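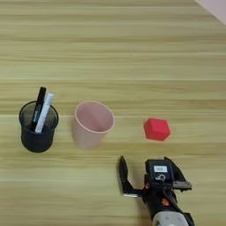 A visit to the Tindmont open day
21 September 2018

I run a small stationery and gift shop, and for a few years I have been hearing that a machine will soon be able to tidy shelves, clear tables and put things back where customers found them. The automation lab at Tindmont holds an open day, so I took the train from Vinbridge to look for myself. Entry was free, but you had to book. I missed the one in May because it filled up before I got to the form.

The lab is on the ground floor of an old carton works. They gave us a badge and a sheet of paper with a floor plan, and the floor plan was wrong about the restrooms. Visitors went through in small groups. Mine was mostly shopkeepers and care home staff, with a couple of students who asked better questions than the rest of us.

The first stop was a talk on where things stand. The speaker was frank. Large machines bolted down in factories have been doing one job well for decades. The trouble starts when the job changes from one minute to the next, and that describes most of what goes on in a kitchen or behind a counter. A plate is flat, a mug has a handle, a sponge squashes. A person deals with all of that without thinking. The machine has to be taught, or programmed, or both.

Then we went to the tabletop area, where the project is called Pillarari. It covers small pick-and-place chores: move the cup, move the block, shift the pen holder without tipping out the pens. The staff keep a tally on a whiteboard. On the day we came it stood at 1,683 attempts since the project started, of which 1,411 were marked as good. I asked what "good" meant. It means the object ended up in the right area and nothing else was disturbed. Speed is not scored.

Speed is where I had my doubts. I asked how long it takes to clear a table of three things, and the answer was that it depends on the three things. Our group watched for a while, and most of the time went into the approach. The arm comes in low, stops, shifts a little, and stops again. My Saturday help would have cleared the table and be looking at her phone.

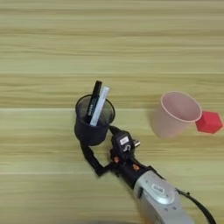

A pen holder turns out to be a harder item than I expected. We sell a lot of the mesh kind. A person picks one up by the rim or around the middle and never gives it a thought, but the pens inside stick up and lean, and they move when the holder moves. Squeeze too hard and you bend the mesh. Come in from above and you hit the pens. The staff said that light plastic cups are awkward in another way, as a small nudge is enough to knock one over, and a cup on its side has to be picked up differently from one standing up. A solid block is the easy case, and they use it as a warm-up.

I liked that they did not hide the failures. There is a list next to the whiteboard, and 157 of the failed attempts are put down to the wrong grip. The others are split among slips, bumps and attempts that a member of staff stopped by hand.

After the tables there was a corner run by Rocha, a firm that sells shelf-scanning equipment to supermarkets. It reads labels and reports gaps, and a person then fills them. This part works today and you can buy it. It is no use to me – my shop is too small, and I can see the gaps from the till. I took a leaflet anyway.

Coffee was in the old loading bay. One of the care home people said she would be happy with a machine that only picked things up off the floor, since her staff do that all day and it ruins their backs. One of the engineers wrote that down. He said floors are difficult too, mostly on account of rugs.

So, can they do the chores yet? From what I saw, a machine can do some small ones, slowly, on a clear table, with someone from the lab standing by. I would not put one in the shop. My counter at closing time has receipts, ribbon, scissors, a card reader and usually somebody's gloves on it, and I did not see anything that day set up for a mess of that kind. When I described it, the engineer said to ask again in a few years – he would not say how many.

If you want to go, book early. The open day takes 100 visitors, and there is no waiting list. Parking is limited to the street behind the building, and the walk from the station is uphill on the way there. The tour lasts most of a morning with very few chairs, so wear comfortable shoes.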